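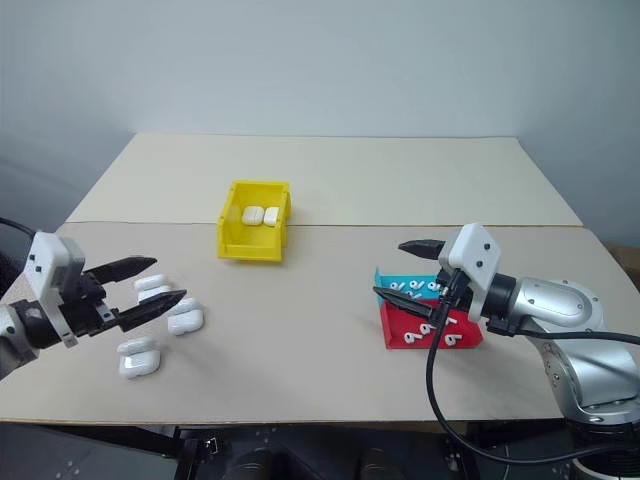
¿Con qué nivel de carga conviene guardar unos auriculares inalámbricos con estuche que no se van a usar en varios meses?

Publicado por Poltside

Son auriculares de préstamo de una biblioteca de Pranduvville. De abril a otoño no salen del armario. El año pasado los guardamos cargados al máximo y varios estuches aguantan ahora bastante menos que antes. El manual solo dice "cargar antes del primer uso". El estuche lleva una batería de 700 mAh según la etiqueta interior. No sé si hay que dejar los auriculares dentro o fuera, ni si merece la pena recargar a mitad del periodo.

Tarek Majali
Agosto de 2019

Entre el 40 y el 60 por ciento, en un sitio seco y fresco, y con los auriculares fuera del estuche si el modelo no se puede apagar por completo.

Una celda de ion-litio envejece aunque no se use. Los dos factores que más pesan son la temperatura y la tensión a la que queda la celda. A plena carga está en torno a 4,2 V y las reacciones secundarias en los electrodos van más rápido; a media carga ronda los 3,7 o 3,8 V y la pérdida de capacidad es bastante menor. El extremo contrario tampoco sirve: si se guarda casi vacía, el consumo residual del circuito puede bajarla del umbral de protección, y a partir de ahí muchos cargadores internos se niegan a cargar.

Lo de dentro o fuera depende del estuche. Mientras los auriculares están alojados, la electrónica comprueba cada cierto tiempo su nivel y los repone. Son ciclos pequeños, pero vacían el estuche y mantienen las celdas de los auriculares al 100 %, justo lo que se quiere evitar. Fuera del estuche, en cambio, algunos modelos se quedan encendidos buscando el teléfono hasta agotarse. Hay que mirar si tienen apagado manual (suele ser una pulsación larga).

Procedimiento que uso:

1. Descargar el estuche hasta que queden 2 de los 4 indicadores, si los tiene.
2. Apagar los auriculares y guardarlos en una bolsa aparte, marcada con el mismo número que el estuche.
3. Limpiar los contactos con un bastoncillo seco.
4. Revisar el nivel a los tres meses y reponer hasta la mitad. 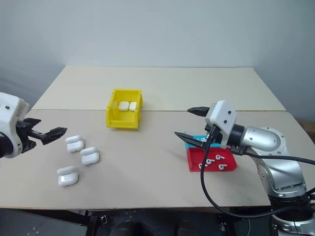
Estuches de carga de auriculares inalámbricos, de color blanco.

La marca con número parece una tontería hasta que se mezclan pares. En varios modelos el emparejamiento entre izquierdo y derecho queda grabado, y un auricular cambiado obliga a restablecer los dos.

En cuanto a la capacidad ya perdida, no se recupera. Una descarga completa seguida de una carga completa recalibra el indicador, con lo que la lectura será más fiable, pero la celda sigue igual.

Shboul

Yo los dejo siempre enchufados y llevan 12 meses sin problema. Marca Memham, de los baratos.

Poltside

Gracias, Tarek. Los nuestros no tienen indicadores, solo un led que pasa de verde a naranja. ¿Doy por bueno el cambio de color como media carga?

Tarek Majali

Depende del fabricante. En unos el naranja significa "menos del 50 %" y en otros "menos del 20 %". Si el teléfono muestra el porcentaje del estuche al abrir la tapa, fíate más de ese dato. Si no, carga completa y luego varias recargas de los auriculares hasta gastar la mitad de las que anuncia la ficha - es impreciso, pero para almacenamiento basta con quedar lejos de los dos extremos.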